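Chapter 4
Keeping Count: Stock, Stores and the Things That Go Missing

I started my working life in a cupboard. It was on the second floor of Brurlow, a small hospital that has been knocked down now, and it held everything the day unit might need between one delivery and the next. My first supervisor, Siriporn Wannasri, handed me a clipboard on my first morning and told me to count what was in there. It took me until lunch. My answer was 967 items, hers (she did it again in the afternoon, with the door shut) was 155 fewer, and we spent the rest of the day finding out why.

Part of the trouble was that I'd counted a box of gloves as a hundred gloves on one shelf and as a single box on the next. I'd also counted a tray of things waiting to go back to the supplier, which belonged to Dakow and had no business being in our total at all. And I had been through the bottom shelf twice! I still go red thinking about it.

So this is a chapter on stock, which I know sounds like the dull bit in the middle of the book. I used to think so too. But if you're going to work anywhere near patient care, on a ward or in theatres or in the office that pays for both, you'll spend more of your day on it than you expect, and the sums are easy once you've agreed what you are adding up.

What we'll cover

We begin with units: what counts as one of something, and who gets to decide. Then we look at reorder levels, which tell you when to buy more, and at lead time, the wait between placing the order and having the box in your hands. After that comes expiry, where most of the money leaks away. The last section is about loan items and returns, and it's longer than it was in the previous edition as so many of you wrote in to ask for more.

You won't need any maths beyond multiplying and taking away. Keep a pencil handy, though, and do the worked tables as you go. Reading a stock table without filling it in is a bit like reading a recipe and calling it dinner.

Why it matters on the day

Think about a planned operation from the storeroom's side. The list goes up, and each case on it has a preference card saying what the team will want: drapes, sutures, the right instruments, spares of anything that's likely to be dropped. Someone picks from that card the evening before. If the shelf says eight and the computer says 20, the computer is the one everybody believed when they decided not to reorder.

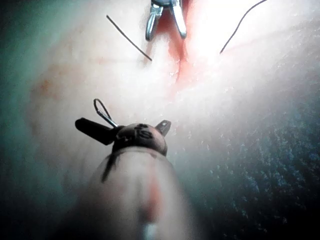 Kulap Panyasiri, who taught me most of what I know about theatre stores, had a rule for this. She went and looked at the shelf before she looked at the screen, every time, and wrote her number down first. If you see the screen's number first you'll find yourself counting towards it. I've tried it both ways with students and I'm convinced she was right (you can try it yourself in Exercise 4.2).

The other thing she drummed into me was to treat reusable and single-use items as two separate worlds. A single-use pack leaves the shelf and it's gone. A reusable set leaves the shelf, goes off to be cleaned, and comes back, so the number you own and the number you can lay your hands on this morning are different numbers, and both of them need a column. My cupboard at Brurlow had one column. You can guess how that went.

A word about the running example

All through the chapter we'll follow a made-to-order clinic pack called the Joment, bought from a supplier called Jaidee. The first stock sheet is dated Mon 13 March, and the delivery note that goes with it is printed on the facing page. Please look at the two side by side before you read any further. There's a mistake in one of them, and I'd like you to find it before I point it out in Section 4.3.

4.1 What is one?

Let's go back to those gloves. A box holds a hundred, a case holds ten boxes, and the person at the bedside uses a pair. That gives you four honest ways of saying how much you've got, and the first job in any storeroom is to pick one and write it at the top of the sheet.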